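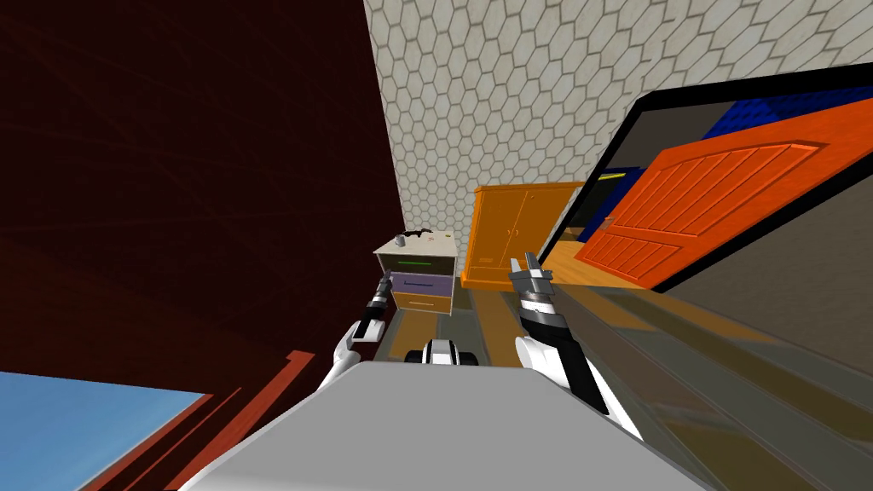
収納家具工場「Endard」一般公開日 視察報告

読了時間:4分

住まいと収納研究会 事業部

1 視察の目的

当会では、住宅における収納家具の長期使用に関する調査を継続している。昨年度までの調査は使用者側の聞き取りが中心であり、製造側の考え方、特に修理と部品供給を前提とした設計がどの程度まで工程に組み込まれているかについては、資料の上で確認するにとどまっていた。今回、Caldeira地区に所在する収納家具工場Endardが一般公開日を設けることとなり、当会にも案内があったため、会員から希望者を募って参加した。

実施日は2025年6月1日、参加者は39名である。通常の操業日ではないことから、生産ラインの一部は停止しており、公開は見学用に設定された経路に沿って行われた。したがって、本報告に記す工程の速度や人員配置は、平日の実態をそのまま示すものではないことをあらかじめ付記する。

2 工場の概要

Endardは、箪笥、食器棚、洋服箪笥等の箱物家具を専門とする工場である。敷地はCaldeira地区の旧製材所跡にあり、現在も木材の乾燥庫として使われている棟は、製材所時代の骨組みを補強したものであるという。組立棟の床面積は1,858平方メートルで、天井は高く、北側の壁面上部に連続窓が設けられている。塗装の色合わせを自然光の下で行うため、南側の窓は必要最小限に抑えたとの説明であった。

主力製品は「Ratitz」と称する収納家具の系列である。幅と奥行きの寸法を揃え、同じ箱体に引き出し、開き戸、棚板を組み替えて取り付けることができる。購入後に引き出しを開き戸に変更する、あるいはその逆を行うことも可能とされ、そのための部品は現行品と旧型の双方について保管されている。

受付では工場案内図と耳栓が配布され、参加者は四つの班に分かれて出発した。各班に案内役の社員が一名付き、質問は経路の途中で随時受け付ける形式であった。音の大きい木取りの区画では説明が聞き取りにくく、この区画に限り、出口で改めて説明を受けた。

3 工程の見学

(1) 木取りと乾燥

見学は乾燥庫から始まった。板材は樹種別に桟積みされ、端部に入庫時期と含水率を記した札が付けられていた。入庫時の数値のほか、途中の測定値も同じ札に書き加えていく方式である。電子的な管理も併用しているが、現場で一目で分かることを重視し、手書きの札を残しているとのことであった。

木取りでは、節や割れを避けながら部材の長さを決めていく。引き出しの前板に用いる材は、上下の段で木目がつながるように一枚の板から続けて取る。この取り方は歩留まりの点では不利になるが、塗りつぶし仕上げの製品についても同じ手順を守っているという。会員から、塗装で木目が隠れる製品にまで適用する理由について質問があった。これに対しては、隣り合う前板の伸縮の傾向が揃い、季節による隙間の差が目立ちにくくなるとの回答があった。

(2) 箱体の組立

組立区画では、側板、底板、天板、背板の順に仮組みを行い、対角線の長さを測って歪みを確かめた後に本組みへ進む。接着剤は主要な接合部に使用されるが、背板は木ねじで留められている。背板を外せば引き出しの走行部に手が届くため、修理の際に箱体全体を分解する必要がない。

当会の聞き取り調査では、引き出しの動きが渋くなったことを理由に家具を手放した例が多く報告されている。背板の固定方法一つで修理の手間が変わるという説明は、参加者の関心を集めた。床の傾きによって引き出しが渋くなる場合もあり、工場に寄せられる不具合の相談のうち、据付け位置の調整だけで解決するものが相当数あるとのことである。脚部には高さを調節する部品が内蔵されており、正面の幕板を外さずに回すことができる。

(3) 引き出しと金具

引き出しの調整は、本工場で最も時間を要する作業とされる。前板と箱体との間の隙間は紙片を差し入れて確認し、当たりの強い箇所を鉋で薄く削る。見学者にも調整前と調整後の引き出しを交互に動かす機会が設けられた。調整後のものは、ゆっくり押し込むと最後に空気の抵抗を感じ、隣の段がわずかに動いた。 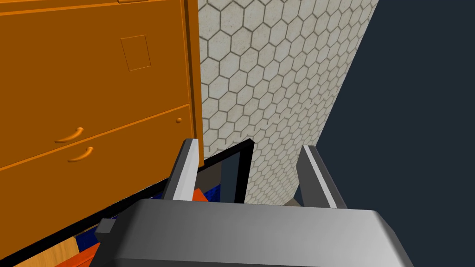
取っ手の選定については、意匠よりも握る際の指の掛かり方が優先されるという。弓形の取っ手は手袋をしたままでも扱いやすく、高齢の使用者からの要望が多い。つまみ型は小さな扉や軽い引き出しに向くが、重い衣類を収めた段に付けると、開閉の力が一点に集中し、前板の裏側で座金が緩みやすい。工場では、つまみを選んだ顧客に対し、年に一度の増し締めを案内している。

取付穴の間隔は、Ratitz系列では当初から変更されていない。使用者が別の取っ手に交換する場合でも、穴を埋めて開け直す作業が生じないよう配慮したものである。これに関連し、市販の取っ手には穴の間隔が異なるものも多いことから、規格の表示をより分かりやすくしてほしいとの意見が会員から出された。担当者からは、現在の取扱説明書では寸法図が巻末に置かれており、改訂の際に位置を見直したいとの発言があった。

(4) 塗装

塗装は協力会社であるTodettiが工場内の一区画を借りて担当している。以前は別の町にある同社の作業場まで箱体を運んでいたが、輸送中の傷が課題となり、現在の形に改められた。塗装区画への立入りは粉じん対策のため認められず、ガラス越しの見学となった。

色見本は壁面に並べて掛けられ、それぞれに調合の記録番号が記されている。赤や橙のような彩度の高い色は、日光による退色が進むと補修箇所との差が現れやすい。このためTodettiでは、同じ色でも経過年数を想定した複数の見本板を作成し、修理の依頼があった際に実物と照合して調合を決めている。見本板は窓際に置いたものと暗所で保管したものを対にしてあり、並べて比較すると差は明瞭であった。

なお、塗膜の補修を使用者自身が行うことについては、家具の裏側など目立たない箇所で試してから行うよう助言があった。市販の艶出し剤を長年使用した家具では、成分が残って塗料が定着しない場合があり、工場に持ち込まれる修理品でも、洗浄に最も手間がかかるという。

4 部品庫と修理受付

経路の後半では部品庫を見学した。保管されている部品はほぼ2,000種に及び、蝶番、引き出しの走行部、棚受け、鍵、脚部の調節部品などが、製造時期ごとに分けて棚に収められている。製造を終えた型の部品についても、破損品を預かって寸法を取り、少量を作り直すことがある。

修理の受付は電話と書面で行われている。書面の様式を見せていただいたところ、故障の状況のほかに、家具を置いている部屋の向き、暖房器具との距離、壁との間隔を記入する欄があった。症状だけでは原因を特定できないことが多く、設置環境を先に把握することで、出張の回数を減らす効果があるとの説明である。当会の聞き取り票にはこれらの項目が含まれておらず、参考になる点が多かった。

修理費用の目安については、部品代と作業代を分けて提示している。運搬費が全体に占める割合が大きいため、引き出しのみを送付してもらう方法を勧めているが、箱体側に原因がある場合には再度の送付が必要となる。この点の見極めには、なお改善の余地があるとのことであった。

5 室内との調和に関する講話

見学後、食堂棟において、収納家具と室内仕上げの組合せに関する講話が行われた。家具の選定が寸法と価格に偏り、壁や床との関係が後回しになりがちであることを問題意識とし、相談事例に基づいて話が進められた。

講話では、まず色の面積が取り上げられた。大型の収納家具は、室内において壁に次ぐ面積を占めることがある。濃色の壁の前に彩度の高い家具を置く場合、床や天井まで強い色にすると視線の休まる場所がなくなるため、一面は淡い色で残すことが望ましいとされた。目地のある壁については、目地の色を壁の地色に近づけるか離すかによって柄の強さが変わり、家具の輪郭の見え方にも影響するという。 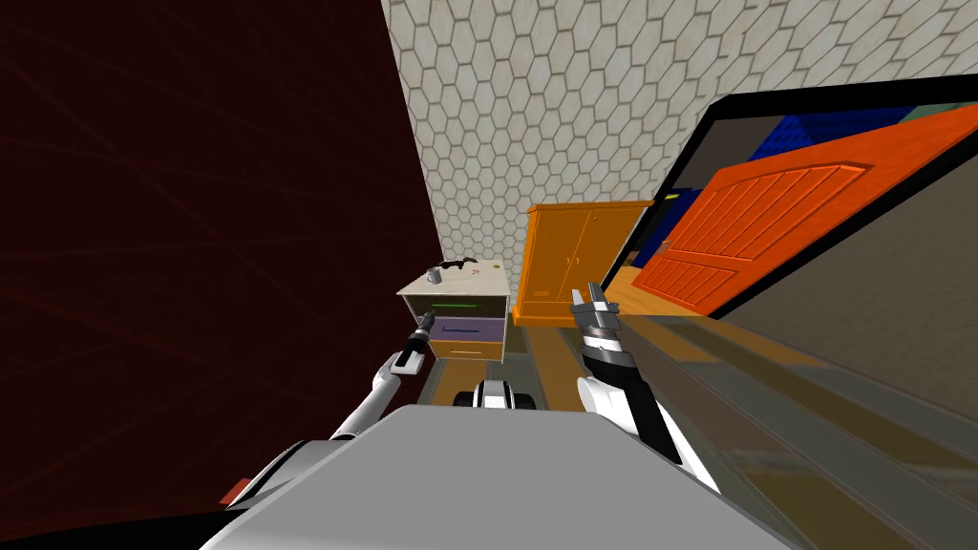 六角形のタイル柄の壁と黒い枠の大型鏡

次に、鏡の位置について説明があった。鏡は部屋を広く見せる目的で設置されることが多いが、実際には向かい側にあるものを映すことになるため、大きな扉や色の強い家具が映り込むと、その家具が二つあるのに近い印象を与える。設置の前に、仮の位置に鏡を立て掛け、立った姿勢と座った姿勢の双方で何が映るかを確かめるよう勧められた。また、大型の鏡は重量があるため、壁の下地を確認し、転倒と落下の防止措置を講ずることが不可欠であるとの注意があった。

扉の表面に縦の溝を設けた家具は、背の高さを強調する効果がある一方、溝にほこりがたまりやすい。掃除には柔らかい刷毛が適しており、湿った布を溝に沿って強く押し付けると、塗膜の角が早く擦り減るとのことである。

質疑では、賃貸住宅における家具の固定方法、洋服箪笥の内部の湿気対策、引越しの際の分解の可否について質問があった。湿気対策に関しては、背面と壁の間に指が入る程度の隙間を確保すること、晴れた日に扉と引き出しを交互に開けて風を通すことが挙げられた。すべての引き出しを同時に引き出すと前方に倒れるおそれがあるため、必ず一段ずつ行うよう重ねて注意があった。

6 参加者の意見

終了後に回収した感想票では、引き出しの調整を体験できたことを評価する意見が多かった。一方、塗装区画のガラス越しの見学については、班の後方から手元が見えにくかったとの指摘があった。食堂棟の講話では配布資料の文字が小さく、読みにくいとの声も寄せられている。いずれも先方に書面で伝達済みである。

移動に関しては、最寄りの停留所から工場までの坂道が長く、歩行に不安のある会員には負担が大きかった。次回以降は送迎の手配を含めて検討する。

7 今後の予定

聞き取り票に設置環境に関する項目を追加し、9月の定例会において改訂案を示す。併せて、Endardから提供を受けた修理受付書の様式について、同社の了解の下に閲覧用の写しを事務局に備える。閲覧を希望する会員は、事前に事務局まで申し出られたい。

当日配布された工場案内図とRatitz系列の寸法表には残部がある。郵送を希望する場合は、返信用封筒を同封の上、事業部宛てに請求していただきたい。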